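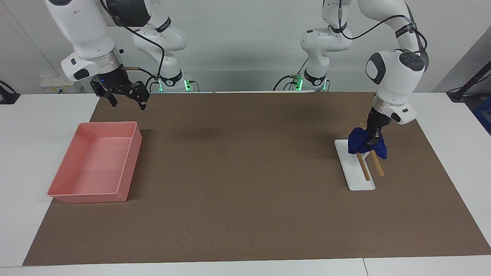

Learning to Write Letters Again

Start Diary Letters Recipes Contact
Diary > Spring > Letters
Posted in March by Saranya Alva

My aunt Şengül Keskin turned 86 last month, and when I rang to ask what she'd like she said a letter, a proper one, with a stamp on it. I said of course, and then sat at the kitchen table in Kinthorpe for most of an evening with a pen in my hand and not one thing to say!

I'd forgotten how slow it is. My handwriting has gone to pieces (it was never lovely) and I managed two pages before my thumb ached. I told her about the frost getting the broad beans, and the new bakery, and how Tuncay still hasn't fixed the gate — all the bits I'd never bother with on the phone.

Her answer came on a Wednesday, nine pages in green ink, mostly about her neighbour Müzeyyen and a long quarrel over a fig tree. She'd put in a recipe for lentil soup as well, with the amounts left out, as she always does. I read it twice over breakfast and was nearly late for work.

So now I keep a pad by the kettle and add a few lines while the tea brews. It makes for a rather jumpy letter, and the last one had a ring from my mug across the date, but she says she likes it that way. I still owe her a reply about the fig tree.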